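Sterkel Desk Divider Panels: Six Months In

I work from a shared office above a print shop, four desks to a room, and for most of last year the person across from me and I looked straight at each other all day. We get along fine, but it is tiring. In June I ordered a pair of fabric privacy panels from Sterkel and they have been up ever since. I paid for them myself.

What I looked at first

I narrowed it down to three. The Lumow was the cheapest and is a single sheet of frosted acrylic. It looks clean, but acrylic shows fingerprints and does nothing for sound. The Goh is a folding felt screen that stands on its own weight, and the one I tried at a friend's office fell over when someone closed a drawer hard. The Sterkel was more money than either, but it is padded, covered in cloth, and clamps to the desk.

Etetti makes one too. It was out of stock for the whole time I was shopping, so I can't say anything about it.

Putting them up

Each panel comes in its own flat box with two clamps, a hex key and a folded sheet of drawings. The drawings are small and one of them has the clamp upside down. If the wide jaw is under the desk, you have it right.

I had both panels up in 39 minutes, and a good part of that was clearing out the cable tray, which was in the way of one clamp. If you have a tray or a crossbar close to the back edge, measure the gap before you order. The clamp needs more room underneath than the product page suggests, and Sterkel should put that number where people can see it.

The jaws have rubber pads. I took one clamp off in the fall to move it over a little and found no dent or mark on the desktop.

Looks and fabric

I went with the gray-beige. The store also had a navy and a dark green, and Sylvie Bélanger, who has the desk by the window, ordered the green for herself a month later. Hers shows lint. Mine doesn't, or not enough that I notice. The corners are rounded and the edges have a pale trim, which makes them look a bit less like cubicle walls.

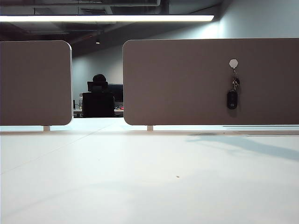

Sound

Don't expect much here. The panels take a little of the edge off a voice coming from directly across the desk, and typing is softer. A phone call two desks over sounds the same as it did before. The box says "acoustic" in large letters and I think that is generous. If noise is your main problem, buy headphones.

Day-to-day use

What they do well is block the view. I stopped looking up every time someone moved, and I get through long reading tasks with fewer breaks. Sitting down, I can't see the person across from me at all. Standing up, I can see over the top and we can talk normally.

You can push pins into the fabric, and the holes close up when you pull them out. I keep a calendar page and a phone list pinned to the left panel. Anything heavier sags. I tried a small clipboard and it was on the floor by lunch.

They do block some light. Our overhead fixtures are good, so it hasn't mattered much, but later in the day there is a shadow on my side and I turn on a lamp after 4:30 in winter.

Cleaning is simple. A vacuum with the brush attachment takes off the dust. I got coffee on one corner and it came out with cold water and dish soap, though I had to do it twice. The covers don't come off, so a bigger spill would be a problem.

Problems

One clamp loosens. It needs a quarter turn every six weeks or so, and the other three have never moved. I wrote to Sterkel and they mailed a new screw, which made no difference. I also noticed a faint glue smell for the first few days, gone by the end of the second week.

Would I buy them again

Yes, at the sale price. At full price I would wait. For a desk against a wall there is no point, and for a room where the noise is the complaint they won't fix it. For two people facing each other across a pair of desks, they do the job.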